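Kitchen taps and the water rates: what changes in September

Members in the Wemholm building will have seen the notice about separate water metering. From September, each unit will be billed for its own usage instead of paying an equal share of the building account. The body corporate voted for the change in autumn after two years of rising bills, and the meters are already in the risers.

The most common question at the last meeting was how much a dripping tap will cost. The answer depends on the drip, but the plumber who fitted the meters found one unit on the second floor using 35 litres a day with nobody home. Under the old arrangement everyone paid for that. Under the new one, the owner will.
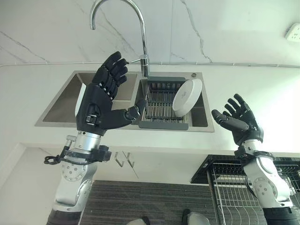 A gooseneck tap in chrome.

Most of the kitchen taps in the building are the original Staletti mixers. They are good taps, but the cartridges are well past their best. A stiff lever, or one that has to be pushed hard to the side before the water stops, usually means a worn cartridge. Replacements are available through Jurić Plumbing Supplies, who have agreed to hold stock for us until the end of September. Quote account 1409 at the counter to get the building price. Fitting is extra and has to be done by a licensed plumber.

Tenants should report leaks to their property manager in writing and keep a copy. Owners who live in can book directly.

Washing up is the other place where kitchens use a lot of water. A running tap gets through far more than a plugged sink, and rinsing everything before it goes in the dishwasher is mostly wasted effort.

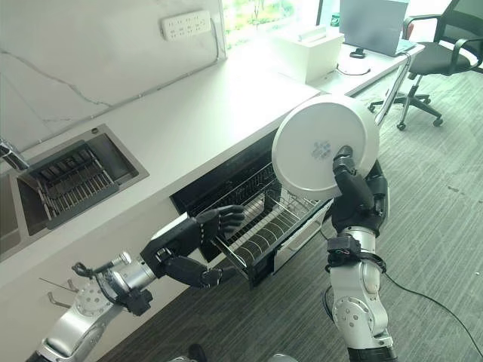 Scrape the plates into the green bin, load them as they are and run the machine when it is full. If yours has an eco cycle, try it for a week. It takes longer – close to three hours on some models – so it suits overnight use, but please don't start it after 10 pm if you are above a bedroom.

The first individual bills will cover a full quarter. A $200 credit from the old shared account will be applied to each unit on that bill, so the first one will look lower than those that follow. Questions about meter readings should go to the strata office, with your unit number in the subject line.

Recent items
Umard Street entrance: new intercom codes
Hard rubbish collection dates
Bike cage clean-out – tag your bike
Minutes of the autumn general meeting
Lift 2 servicing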